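Recording demonstrations with the Hudden hand grippers

Part 2: Two-handed tasks

You should already have both grippers paired and the Pesora recorder installed. If not, go back to Part 1.

Set up the table

Use a table you can walk up to from the front and reach across without leaning on it. Put the task object near the middle. Stand the upright marker at the table edge and leave it there for the whole session. If it gets bumped, stop and run the calibration again before the next take.

Close the fingers of each gripper once before you start. The tips should meet evenly. Check that the pads are seated and wipe the lens.
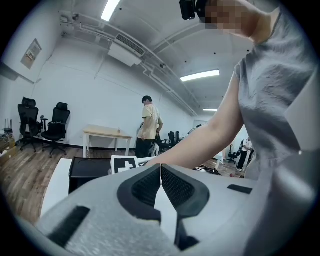 Open Pesora, create a new task and give it a short name. We use the verb first, as in open_box or take_item. Set the take limit to 42 seconds. Longer takes are hard to trim, and the Ister trainer skips anything past 3000 frames anyway.

Record a take

1. Hold both grippers over the table with the fingers open. Wait for the timer to start.

2. Move in at a steady speed, a little slower than you would with bare hands.

3. Keep the marker cubes facing up where the head camera can see them. Crossing your wrists is the usual way to lose one.

4. Close on the object, finish the motion, let go and return to the starting position.

5. Stop the take and reset the table. Change the position of the object slightly each time.

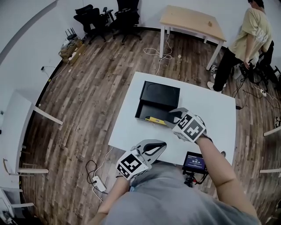 Two-handed take at the box, timer at 00:00:14.

Do 4 practice takes and delete them. Then record in sets, with a break between sets. Tired arms give shaky paths and the trainer will copy them.

Check the takes

Open the session in Haruna and sort by tracking score. Keep anything at 93 or higher. Watch the rest at double speed and throw out takes where a cube disappears during a grasp. A short dropout while the hands are moving back to the start can stay.

Export both hands as one file. Part 3 covers loading it into Ister.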